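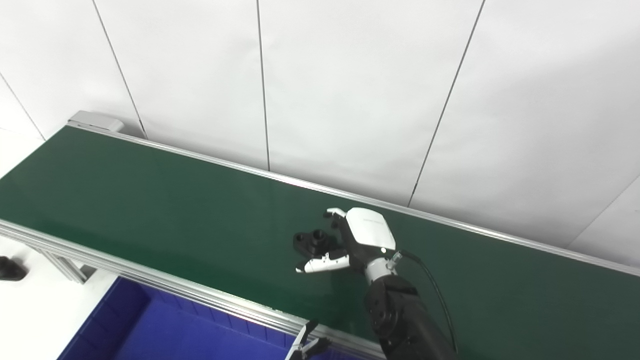 *Slide 1. The belt, the hand, one small black part, and the blue bin below.*

**Can it do chores yet?** Grandport evening talk, November 2019. Speaker notes, Åsmund Hovland

Leave slide 1 up while people find seats. Don't start with the history of anything. Start with the part.

**Opening (keep it short)**

- Ask the room: who has sorted small parts for a living, or for a summer? Wait for hands. There are always more than you expect in Grandport.
- Say what I love about this job: a black fitting with a hole in it, on a green belt, is a lovely problem. It's small, it's dark, and the fingers have to come in very close to the belt to get under it.
- Point at the thumb, down across the belt, with the upper fingers curving above. You do this with your own hand every time you pick up a coin, and you've never once had to plan it!

**Shop floor first**

The question I get most is "can machines do this work yet?" and my answer tonight is: some of it, today, and I'm thrilled about that some. Go through what we tried at Skarnora in September.

- 228 picks in the session, one kind of fitting, belt stopped for each pick.
- The hand dropped 6. Two kinds of drop: part squirts out sideways when the thumb lands first, or part tips up on its edge and rolls. (Do the squirting thing with the lemon seed. Bring a lemon.)
- Moving belt is a different story. We ran it slow and got good stretches and then bad stretches, and I don't have a number I'd stand behind. Say so.
- Mixed parts: not yet. If somebody asks about a bin of jumbled parts, tell them that's the one I lie awake over, in a happy way.

Hjørdis Sundqvist ran the line at Skarnora for years and she made the best point of the week. A person sorting parts is also checking them. She feels a burr with her fingertip and tosses the part without breaking her sentence. Our hand will carry a bad part to the good pile very carefully. Slow down here, people write this one down.

**Then the kitchen**

Switch tone. Ask what they'd hand over first at home. Expect laundry, expect dishes, expect one person to say the cat box.

- Why a belt is kind to a machine: flat, one color, parts come to you, a rail on both sides, plain white wall behind. Go back to slide 1 for this if the clicker behaves.
- Now picture your cutlery drawer. Forks nested in forks. A rubber band. The corn holders.
- Socks are the hard end of the scale for me. A fitting keeps its shape when you squeeze it and a sock has a new shape every second.
- I would put "clear the table of plastic cups" within reach, in a kitchen somebody has tidied a bit first. I would not put "empty the dishwasher" there. The glasses, the water sitting in the bottoms of the mugs, the tub with its lid wedged under the rack.

Tell the Kalogeropoulos story if we're on time. It's their bakery: they asked me for a machine to stack trays, I spent a morning there, and the trays were bent in 2 different directions depending on which oven they'd been in. The staff flip them over by habit. Took me the whole morning to notice they were doing it. I still want to build that machine, by the way.

**The Revero question**

Somebody will bring up the Revero folding video. Be fair to it. It's good work and the gripping is beautiful. Ask how the towel got onto the table, and how many towels they tried. I'd ask the same of my own clip, so give the 228 and the 6 again before anyone has to ask.

**Where I think we are**

- One part, one place, stopped belt: yes, and worth doing.
- One part, moving belt: close. I want 500 picks in a row before I use a stronger word.
- Many parts in a heap: please come and work on this with us.
- Your house: a few jobs, slowly, with you in the room.

**Questions**

Take jobs questions seriously and let Hjørdis answer first if she's come. Repeat each question into the microphone (forgot last time). Pass the fittings around and get them back before people leave.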